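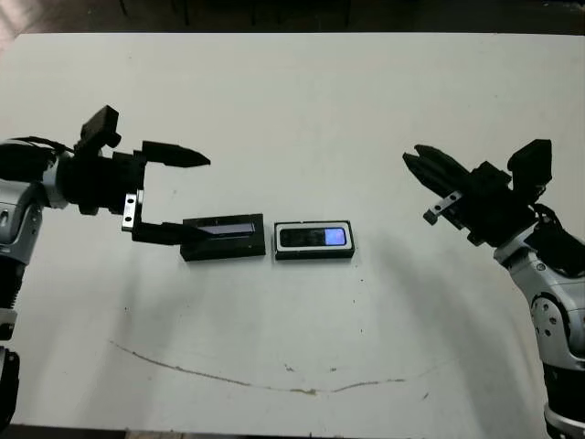
Two small rectangular things on a white table, a robot arm on each side

From: Muthu Nadar
To: Forkdale Porch (the list for people who still watch Forkdale)
Subject: Re: Re: the laugh track, again

Manouchehr Alipour wrote:

> I finished season two last night and I'm sorry, but the laugh track
> is killing it for me. Aunt Perl walks in, they laugh. She puts her
> purse down, they laugh. I switched to Dedstead halfway through the
> wedding episode just to hear people talk in a quiet room for once.
> Am I the only one here who thinks Forkdale would be a better show
> without it? Also, does anybody know why the theme song is shorter on
> the discs? I remember a whole verse about the bus.

Oh boy, you went and said it on the Forkdale list! I've been putting off my dishes to answer this, so thank you.

First, the laugh track. I grew up with it, so my ears are no good as evidence, but I did try your way once. My cousin had the overseas version of the wedding episode, the one with the laughs taken off, and we sat down all excited and it was awful. Every joke has a hole after it. Perl says the line about the casserole and then just stands there looking at the refrigerator (for years, it feels like) while she waits for a crowd that never shows up. They acted it with the pauses built in. You can't pull the laughs out now without cutting the pauses too, and then the whole episode is over before the cake.

Where I do agree with you is season two. It's louder than season one, and they use that one lady over and over, the one who goes "hoo-HOO" on the end. Once you hear her you're stuck with her. I'm sorry if you hadn't noticed her yet.

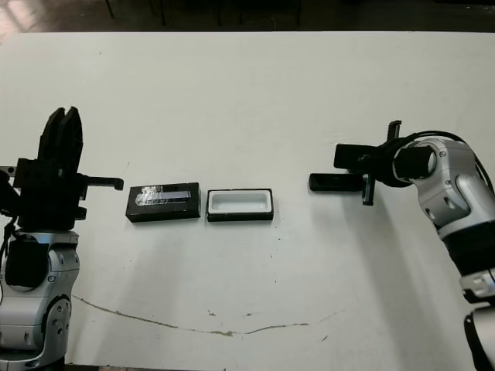
Both arms and the two little black boxes

Now, Dedstead. I like Dedstead fine! But it's a drama with a couple of funny people in it, and I don't think it's fair to set it next to a show about a family over a muffler shop. I laughed out loud at Dedstead maybe twice. I laugh at Uncle Royal trying to parallel park every single time, and I've seen that one more often than I've seen some of my relatives.

The bus verse is real, you didn't dream it. It goes

Number 42, don't you leave without me,
Mama's got my shoes and the baby's got my key

and they dropped it in reruns to fit in another commercial. The discs were made from the rerun tapes, which is a crime. If you still have anything you taped off the TV in the first season, hang on to it. I have four episodes with the full song, all of them fuzzy, and one has a weather warning crawling over Perl's face the whole way through.
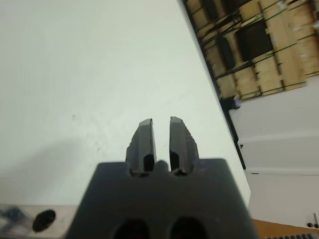
As for which ones to watch next, skip the clip show and go straight to the one where Royal runs for city council. The boy who plays the opponent's nephew turned up later as the lead in Sayce, and he's already doing that thing with his eyebrows. Then do the blackout episode. It's nearly all in the dark, the laughs are way down, and I think it'll change your mind some. The last five minutes on the stairs get me every time.

Does anybody else have the long theme on tape? I'd love a copy of the Christmas one especially, mine got recorded over with bowling.

Muthu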